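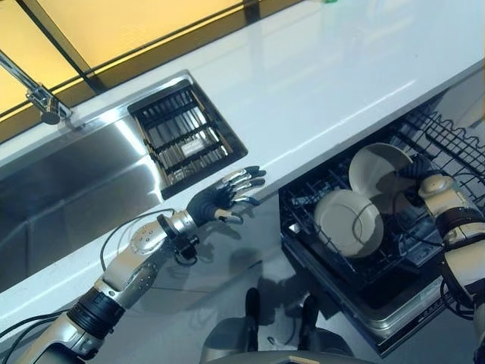 A reader of the Clulero kitchen pages wrote in to say that her robot stopped dead with one hand in the dishwasher and would not let go of a plate, and she wanted to know whether pulling the plate free would damage the fingers. It can. Use the order below.

Grip hold after a fault

1. Press the stop button before reaching into the rack. On a Brallonis controller the fingers stay closed after a stop. Other makes may open without warning, so keep a hand under the plate.

2. Read the fault code. Code 144 is a finger overload, usually a rim wedged between two tines. Code 6 is a lost wrist signal. Write it down; a restart clears the display.

3. Release the fingers from the service menu, one at a time, thumb last. Do not twist the plate.

4. Leave the drawer out until the arm has been moved clear by hand. Closing it on a stalled wrist bends the rack and can shear the connector.

5. For code 6, check the forearm cable for slack. A loop that can reach a rack tine should be clipped back.

Preventing a repeat

Set the grip limit for plates to about 500 grams. Load flat plates with one empty slot between them. Bassi replacement racks have closer tines and need the narrow-slot setting.

Firmware 1622 had a fault that ignored the grip limit after a pause. Update before the next load.

Keep children and pets out of arm's reach during a release. Chipped plates go in the trash. Brellurel finger pads are replaced as a full set.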